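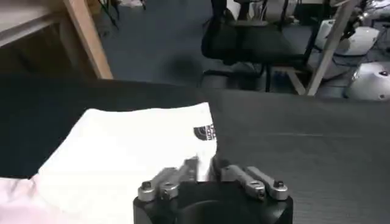
When Zostside, the regional linen and uniform service, began planning its next round of equipment purchases, the garment folding line was the item that divided its board. Folding remains the most labour-intensive step in the plant, and soft fabric is difficult for machines to handle. A white T-shirt laid flat on a dark mat, with two metal fingertips brought in towards its edge, represents the simplest form of the task, and bidders were asked to price that form first.

Three suppliers were invited to tender: Pullent, Lorkov and Seidel. Arne Albers, head of capital planning, asked each to list the gripper, the arm, installation and service as separate lines. "A single package price tells us very little about what we will be paying in year four," he said.
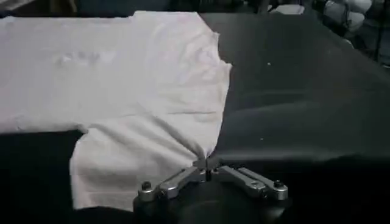
Spare parts proved the most contested line. One bid put replacement fingertips at $57 a pair, while another offered only a complete gripper assembly at $1,953. Over the life of the equipment, the difference would exceed the cost of training – an item two of the bidders had left out altogether.

Ademir Falcão, who manages the plant floor, has asked that money also be set aside for table surfaces, lighting and staff time during the changeover. The revised budget provides for 4 work cells in place of the 3 first proposed, with the final decision due in December.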